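Fil technique, partie perception et commande de la cellule Keltov. Je poste ici ce qui concerne le logiciel, la mécanique est documentée ailleurs.

1/ Point de départ : le planificateur de saisie de Visville renvoyait des poses correctes sur des solides convexes et des poses inutilisables sur des faisceaux. Un faisceau de pâtes longues lié n'a pas de centre géométrique exploitable. Les boucles du haut tirent l'estimation vers elles.

2/ Modification faite en mai avec Ekkachai Saithong : on ne cherche plus le centroïde, on cherche le minimum de largeur le long de l'axe principal. Le lien se trouve à cet endroit. La cible est placée juste en dessous, pince ouverte, approche dans l'axe.

3/ Vues au poignet, même poste :
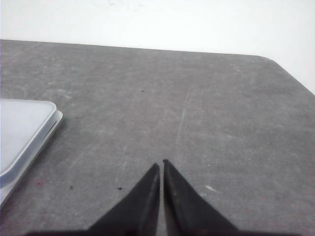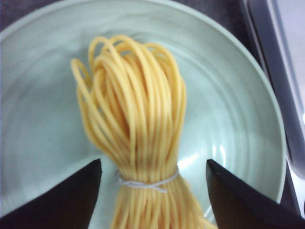
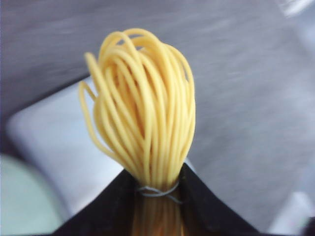 4/ Question reçue de Gualtiero Carbone : pourquoi ne pas utiliser une caméra fixe au plafond pour toute la séquence ?

Parce que la main masque le lien pendant les derniers centimètres, et que c'est là que la correction latérale compte. La caméra fixe sert à la localisation grossière, le poignet prend le relais ensuite.

5/ Chiffres de réglage. Boucle de correction : 55 ms par cycle, segmentation comprise. Seuil de confiance du masque inchangé. Fenêtre de filtrage : 4 mesures. Au-delà, le retard se voit sur la trajectoire.

6/ Jeu de test : 458 séquences rejouées hors ligne, dont 315 avec le nouveau critère de largeur. Le reste sert de référence avec l'ancien code. Je ne publie pas de taux de réussite tant que les deux lots n'ont pas été annotés par la même personne.

7/ Cas encore mal traités : reflets sur fond brillant, qui coupent le masque en deux, et brins écartés sous le lien, qui déplacent le minimum vers le bas. Pour les reflets, on fusionne les composantes voisines si leurs axes concordent. Pour les brins, rien de satisfaisant.

8/ Côté commande, fermeture limitée en effort et non en position. Le diamètre varie trop d'un faisceau à l'autre pour une consigne fixe. Le signal d'effort est bruité à basse vitesse, d'où un passe-bas du premier ordre avant comparaison au seuil.

9/ L'outil de rejeu s'appelle Thaweesak. Il lit les journaux, réinjecte les images dans le nœud de perception et compare les poses produites. Le format des journaux a changé en cours de route : les anciens fichiers passent par le convertisseur du dépôt Belville.

10/ Prochaine étape : sortir l'estimation d'axe du nœud de segmentation, pour pouvoir la tester seule.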